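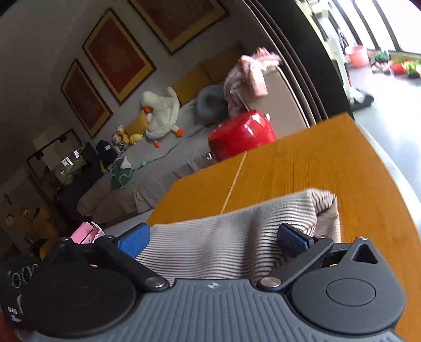 How to Record Cloth Folding Examples at Home with a Hand-Held Gripper

By Rimantas Kļaviņa
Oct 22, 2024

This guide is for people who will collect folding examples for our Kobzar cloth model. You will work in your own home, with your own table and your own clothes. I wrote it after my first month of recording, when I had to throw away many good-looking episodes because of small mistakes. I hope you can skip these mistakes.

An episode means one complete try at one task: you start with the cloth open or crumpled on the table, you fold it, you let go. The model learns from the picture of the wrist camera and from the opening of the fingers. It does not see your face and it does not hear your explanations, so everything it must learn has to be in the movement.

Before you start

Charge the gripper fully and wipe the finger pads with a dry cloth. The pads have a fine texture that collects lint, and with lint they begin to slip on thin fabric. Wipe the camera lens also. I forget this one more often than I like to admit.

Choose a table you can walk around on at least two sides. A bedroom or kitchen is fine, and you do not need to tidy the whole room. The model should meet many kinds of background: beds, shelves, plants, open doors. Only the working surface must be clear enough for the task. Put away papers with your name or address, bank cards, and family photographs. Ask other people at home to stay out of the room while you record.

Daylight is good, but a strong window behind the table makes the cloth dark in the video. If this happens, go to another side of the table and record from there. Do not change the lamps in the middle of an episode.

Calibration

1. Turn the gripper on and open the Tokden app on your phone.
2. Close the fingers completely and hold for 2 seconds. The app shows zero.
3. Open the fingers completely and hold again.
4. Move the gripper slowly in a big figure eight above the table until the tracking line becomes green.

Repeat the calibration after every 25 episodes, and each time you move to another room. If the tracking line becomes yellow during an episode, finish the movement calmly and then mark the episode as bad. Please do not try to save it.

Recording one episode

Hold the gripper above the cloth, with the whole cloth visible on the phone screen. Press the start button and wait one slow breath. This quiet beginning is used to align the video with the finger data.

Come to the cloth from above and a little from the side. Open the fingers wider than you think you need, lower them until the pads touch the fabric, and close gently. For a thin shirt you want one layer between the pads, maybe two at the hem. For a thick or ribbed fabric the cloth will bunch up between the fingers, and this is acceptable if you still can see which edge you are holding. When the bunch is so big that it covers the table in front of the camera, open the fingers, go back up and take a smaller piece.

Lift only as high as needed. Many beginners raise the cloth up to the chest, as we do when we fold laundry with two hands. A robot arm on a table cannot follow this well. Carry the edge across, lay it down, wait until the fabric stops moving, and then open.

Smooth the fold with closed fingers, in one or two strokes. Do not help with your free hand! I know it wants to help. Put it in your pocket.

At the end, lift the gripper away, wait again one breath, and press stop.

Mistakes and recoveries

If the cloth slips from the fingers, continue. Take it again and finish the fold. Such episodes are valuable, and the robot will also drop things. Add the tag "recovery" in the app. But if you dropped the gripper itself, or somebody came into the view, delete the episode.

In September I sent a batch of 600 episodes, and 83 came back from review. Most of them had the same problem: I opened the fingers while the hand was already moving away, so the fold was pulled open again. After this I began to count "one" silently before each release — it helped me a lot.

Variety

Change the cloth often. A striped shirt, a plain towel and a pair of pajama pants teach more than the same napkin all evening. Change also the start position: turn the cloth, throw it loosely, leave one sleeve under the body. Stand in a different place from time to time. Your speed should stay natural and rather slow.

Uploading

Connect the phone to Wi-Fi and press "Send batch". Keep the app open until the mark near each episode is filled. Write in the notes field which fabrics you used and which room you were in, for example "bedroom, wooden table, gray striped cloth". Short notes are enough. The originals stay on the phone until review is finished — please do not delete them before you receive the confirmation message.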